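Pacheco Residence Opens 100 More Furnished Rooms Ahead of Spring Intake

The Menelum Housing Office has completed the furnishing of a further 100 single rooms at the Pacheco residence and will begin handing over keys in February. The new rooms bring the total at the site to 236 and complete the second stage of a program intended to let tenants move in with little more than their clothes and personal papers.

Under the program, each room is supplied with a bed, a pillow, a storage cabinet and a chair. Bed linen is provided at the start of the tenancy and remains the responsibility of the tenant until departure. The office stated that the standard set was chosen after a review of the first stage, in which many tenants reported spending their first week without a proper place to sleep or to put their belongings.

"The purpose of a furnished room is that it can be used on the evening of arrival," the office said in its notice to applicants. "Tenants should be able to close the door, make the bed and rest."

Furniture for the second stage was supplied by Mudia under a contract that also covers repairs and replacement parts. The cabinets are black and the chairs are of white molded plastic with a shell seat. The office said the plain color scheme was kept the same in all rooms so that a damaged item can be exchanged from stock without leaving the room mismatched. Walls remain white throughout, and tenants are asked not to repaint them.
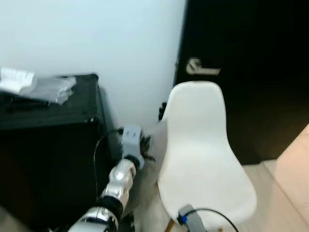
Tenants may rearrange the furniture within their own room, subject to two conditions. The door must open fully at all times, and the handle must be within reach from inside the room. Chairs and cabinets may stand near the entrance only where these conditions are met. Staff will check the position of furniture during the inspection held at the end of the first month and may ask for items to be moved.

The office has also revised its guidance on the use of cabinet tops. Bags and other light articles may be kept there, but heavy boxes, heaters and cooking appliances may not. Plastic bags should be cleared away before an inspection. The office noted that the top of the cabinet is often the first surface to fill up after a move, and that additional shelving may be requested from the second month of the tenancy onward. A request form is available at the front desk, and requests will be handled in the order in which they are received.

Tenants who prefer to bring their own chair or cabinet may do so with prior approval. In such cases the supplied item will be collected and held in storage. It cannot be sold, lent to another tenant or left in the corridor.

Linen service at the residence will be operated by Pruma, which already serves the earlier rooms. Each tenant will receive two fitted sheets, two pillowcases and one blanket. Used sheets and pillowcases may be exchanged at the ground floor counter every 7 days at no added cost. Blankets may be exchanged once per term. Tenants who wash their own linen may use the machines in the basement, which will be open from 6 a.m. to 10 p.m.

According to the office, the most frequent complaint during the first stage concerned sheets that did not stay in place. The sheets now in use are cut with deeper corners, and tenants are advised to fit the corners nearest the wall first, moving the bed forward if necessary. Beds should be returned to the wall afterward. Where a bed stands beside a cabinet, enough space should be left for the sheet to be tucked in at that end. 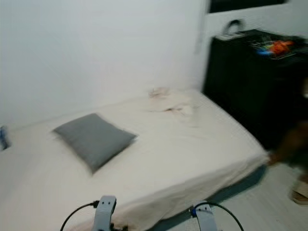 Pillows are issued once and are not part of the exchange. A tenant who requires a firmer or flatter pillow may ask for a replacement within the first two weeks. Mattresses will be inspected between tenancies, and any mattress found to be stained or sagging will be withdrawn before the room is offered again. Tenants who notice such a fault on arrival should report it at the front desk on the same day and will be given another room for the night if a replacement cannot be delivered.

The office reminded tenants that small items are regularly lost in the laundry. Beds should be cleared before the sheets are taken off, and the folds of each sheet should be checked for tissues, cloths, chargers and jewelry. Pruma will hold any article recovered from the wash for one month, after which it will be discarded or donated.

A deposit of $200 will be collected when the keys are handed over. It covers the furniture, the linen and the keys themselves, and will be returned in full if the room is left clean and the items on the inventory are present and in working order. Ordinary wear, including light marks on the cabinet and chair, will not be charged. Burns, broken joints and missing keys will be. The inventory must be signed by the tenant and by a member of staff before any belongings are brought in.

Applications for the new rooms opened at the start of the winter term and remain open until all places are filled. Priority is given to first-time tenants and to those transferring from buildings due for renovation. Applicants who have already been placed on the waiting list do not need to apply again, but should confirm their contact details with the office.

Move-in hours will be from 9 a.m. to 4 p.m. The loading area on the north side of the residence may be used for unloading only, and vehicles must be removed once unloading is complete. Hand carts can be borrowed from the front desk in exchange for a form of identification. Packing material should be flattened and taken to the recycling room, and may not be left in corridors or stairwells.

A third stage, covering the remaining unfurnished rooms on the upper floors, is under review. The Menelum Housing Office said a decision will be announced once the first inspections of the new rooms have been completed.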